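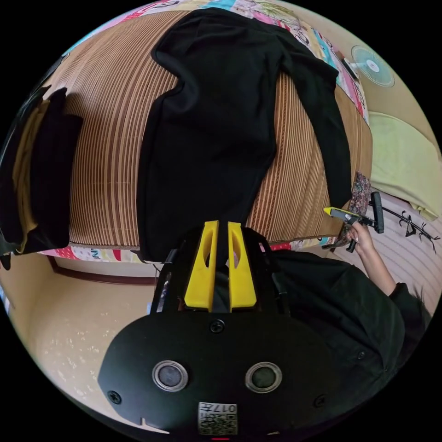 Fig. 1. Sleeve stage, black long-sleeved top on the mat. Hand-held gripper at the cuff.

Week 6 handout: Automation on the shop floor, part 2 (garment handling)

Read before the February seminar. Bring the Statard case sheet as well, we'll need both.

Recap. Last week was boxes. Boxes are easy, they keep their shape. Cloth doesn't. Pick up a sleeve and the rest of the top moves with it. So folding stayed hand work at most laundries long after washing and drying went over to machines.

The case: Elel, a laundry and returns firm. 35 folders on the main site, paid by the piece. Then the Flilen project came in and part of the job changed. Folders now do some of their folding with hand-held grippers, and the recordings go towards training the folding arms. Same garments, same person, different tool.

What changed for staff (notes from the site report, my wording):

- Pace. Slower with a gripper than with bare fingers, everyone agrees on that. Piece rate made no sense any more so they went to an hourly rate. Some liked it. The fastest folders lost money.
- Hands. Less pinching, more squeezing. Complaints moved from fingertips to wrist and forearm.
- Skill. A good folder does things she can't put into words, eg. smoothing while turning. Now she is asked to break it into steps. Is that a new skill or giving the old one away? Discuss.
- Talk. People used to chat while folding. Less of that in recorded shifts. 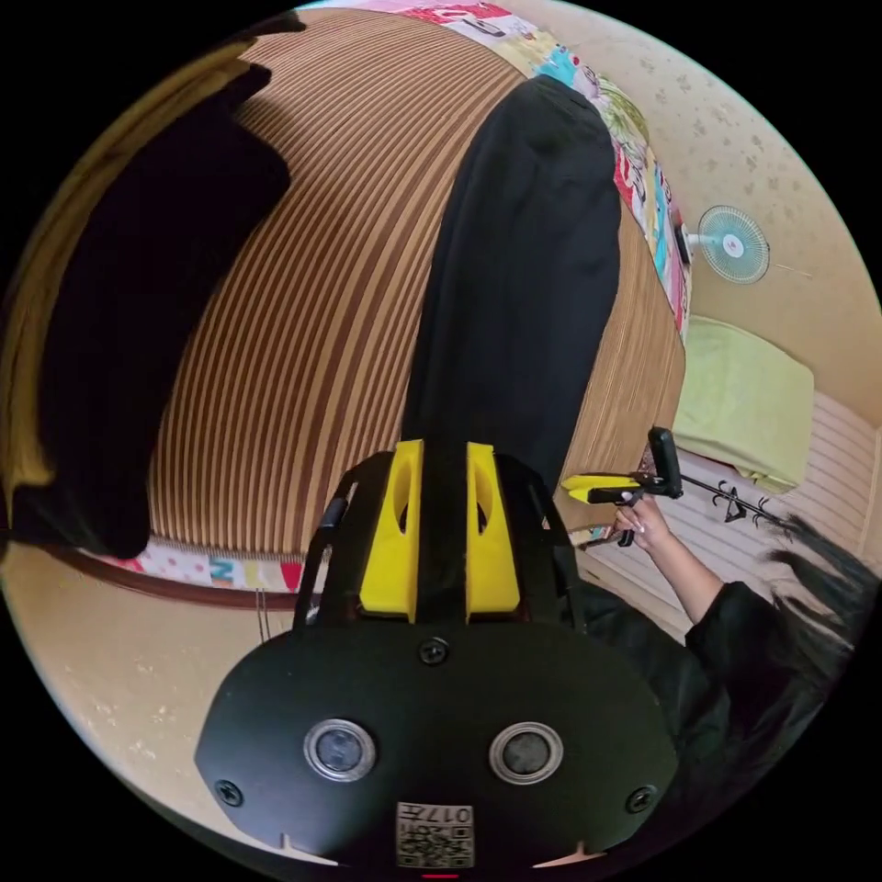

Fig. 2. Long black garment laid out on the striped cover, second gripper held at the right.

Look at the grip in both figures and compare it with the bare-hand method on the case sheet. Where does the strain go?

Numbers for the excercise: 900 folds a week was the target, 928 recorded in the best week. 2 breaks per shift, unchanged. Don't build a whole argument on the best week, people did that last year.

Akpalu model (see week 4): task goes, task stays, task changes. Put each of the four points above in one of the three boxes. Some will fit in two, say so and say why.

For the seminar: one page, who gains from the recordings and who should be paid for them. Should a folder get anything once the arm is runing? Take a side.

Reading: chapter 3, skip the section on welding.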